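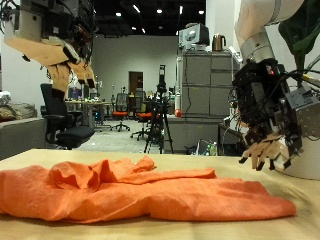 Progress report no. 2 to the program manager
Textile Reuse and Washing Trials, Cosgrove depot
11 October 2019

1. Purpose of the report

This report covers work done under the Cosgrove textile grant since the first report. It deals with sorting, washing trials, the shrinkage problem noted last time, and spending. Training of depot staff is reported separately and is left out.

2. Sorting

Donated household textiles are now sorted on arrival into cotton, wool, synthetic, and mixed or unknown fiber. The mixed group remains the largest by weight. Items without a care label go straight into it unless the fiber can be identified by touch or by a burn test on a loose thread. The burn test is slow and is used only for heavier pieces such as blankets and curtains.

Sorting was moved from the loading area to the upper room in August. The upper room has better daylight, and stains that were being missed under the old lamps are now found before washing. The cost is extra handling, as all bags have to go up by the freight elevator. When the elevator was out of service for eight days, sorting stopped and intake was held at the Ilska store.

3. Washing trials

Seven of the planned trial cycles have been completed. Each cycle uses a fixed load and a fixed dose of detergent, and changes either water temperature or spin speed. Test pieces are marked with thread at the corners and measured flat before washing and after line drying.

Cotton sheeting behaved as expected. Most of the change in length came in the first wash, and later washes added little. Loosely woven cotton changed more along the warp than across it. Brushed and napped fabrics were harder to measure because the edges curled, and the readings for that group should be treated as provisional.

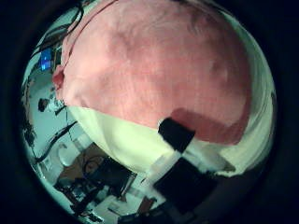
Color loss was checked against unwashed strips cut from the same piece. Reds and oranges were the weakest group, with visible bleeding onto white test cloth at the higher temperature. Blues and grays held. Dark items donated as new, with tags attached, gave more trouble than older ones, and they will be given a separate cold rinse before joining a mixed load.

Two cycles were repeated. In the first case the drain filter on the Skistonico washer was blocked with lint and the load came out too wet to compare with the others. In the second, the thread markers pulled out during the spin. Markers are now sewn with a double stitch.

4. Shrinkage in mixed loads

The first report noted uneven shrinkage in mixed loads. The cause appears to be drying and is probably unrelated to the wash. Pieces near the heater end of the drying room dried faster and came out shorter. The lines have been moved away from the heater and a fan has been placed at the door. A further check is needed in colder weather, when the heater will run for longer each day.
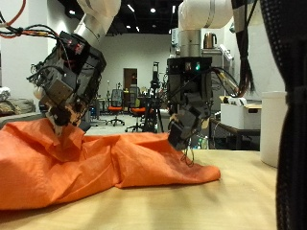

Report no. 2, page 2

5. Spending

Spending is within the approved budget. Water and detergent are below forecast because fewer cycles have been run. Repairs are above forecast owing to the drain pump, and a transfer from the detergent line to the repairs line is requested. The invoice for the floor scale has not yet come from Undotano and will fall in the next period.

6. Work for the next period

The remaining wash cycles will be run, starting with wool. A written sorting guide will be drafted and tried at the Ilska store before it is printed. The measurements for brushed fabrics will be taken again with the edges weighted down.

A decision is needed on whether unlabeled wool blankets should be washed at all or sold as they are. Until this is settled they will be kept in sealed bags on the upper floor.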